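Herken Family Shelter Kit

Supplied by Rinaldi Relief Supply to aid groups, town emergency offices and faith charities. Sold by the kit or by the pallet.

The Herken kit gives one displaced household a covered, lockable place to sleep while longer-term housing is arranged. It packs into two bags that two adults can carry a short distance from a truck. Assembly needs no power tools and no ladder if the ground is level.

What is in the kit
Steel pole frame with push-fit joints
Outer cover, sand or white
Inner liner with a zip divider for privacy
Ground sheet with raised edges
Pegs for hard ground and sandbags for soft ground
Repair tape, spare joints and cord
Picture instructions, plus printed sheets in English, Spanish, French and Arabic

Size and weight
Floor length: 8 paces of the shorter guy rope, marked on the rope itself
Maximum sleeping places: 8
Kits per pallet: 9
Minimum order: one kit
Pallet weight, wrapped: 284 kg

Setting up
Clear stones and roots before laying the ground sheet. Build the roof section first, then lift it one side at a time and add the legs. Pull the cover on from the back. Leave the side ropes slack until all the pegs are in. A trained pair should allow one morning for their first shelter. Later ones go faster.

Keep the doors of facing rows apart so families are not looking into each other's rooms. Leave the drainage channel open on the uphill side. Stoves with an open flame must not be used inside, with or without the vents open.

Winter liner
The Wundale liner is sold separately and fits all Herken frames made since the joint was changed. Older frames have a square joint and need the adapter set. If you are not sure which you have, send us the code stamped on any corner joint. Orders for winter liners should reach us by October. After that we ship from whatever stock is left.

Storage
Store bags off the floor in a dry building. Unpack and air the covers once a year. Covers that have been used should be brushed clean and fully dry before they go back in the bag. Mildew is not covered by the warranty.

Orders and delivery
We quote for the kit and the freight on separate lines, so a group with its own transport can leave the freight off. Customs papers are prepared for relief consignments at no charge. Please give the name of the receiving agency as it appears on its registration. Part pallets can be made up with Plarnow blanket bales.
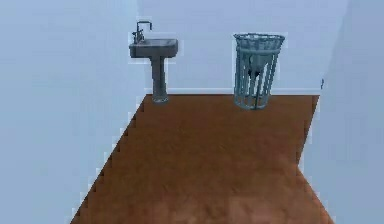

Montserrat Tejada wrote to us that the divider was what the families asked about first, and that she would order it again for that reason alone. The zip had jammed with sand on two of her 11 shelters, and she wanted a spare slider in the repair pouch. Spare sliders can now be added to any order, free of charge.

Warranty
Frame and joints: two years from delivery. Cover and liner: one year in continuous use. Claims need the pallet number and a short note of the fault.

Page updated June 25, 2022. Prices on request from the Rinaldi sales desk.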